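Big dice, small table

The games afternoon at Flornwood starts at 2, and the foam dice come out before the kettle goes on. They are soft, light and a good deal bigger than the ones in a board game box, and they suit hands that find the small kind fiddly.

Stanisława Wysocka keeps them together with a pink tray. Players take what they need and return the dice between rounds, oranges and reds mixed in with the pale pink. She has no rule about which colour belongs to whom.
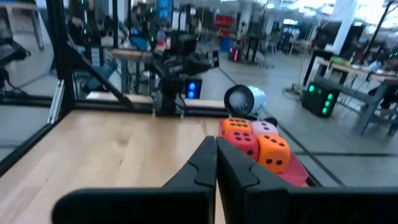

Foam is quieter, but it doesn't roll as true as a hard die, according to Jarosław Krajewska, and a worn corner will favour one side if you let it go long enough.

Wysocka takes the point. Last July she rolled one of her older dice 342 times at the kitchen bench and wrote down every result. The spread was uneven enough that she retired it to the toy box. The current ones get a wipe with a barely damp cloth and are never soaked, as foam takes days to dry through.

A bare wooden tabletop works well enough for throwing, though a felt mat will stop a die sooner. The house game is a plain one – throw, add up the pips, pass to the left. The running score goes in an exercise book, and the record for a single afternoon stands at 881.

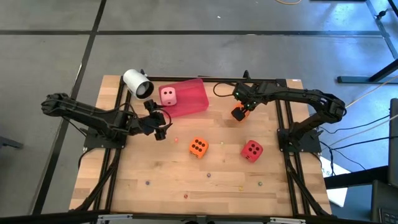 Foam dice in orange, red and pale pink, with the pink box, on the wooden tabletop.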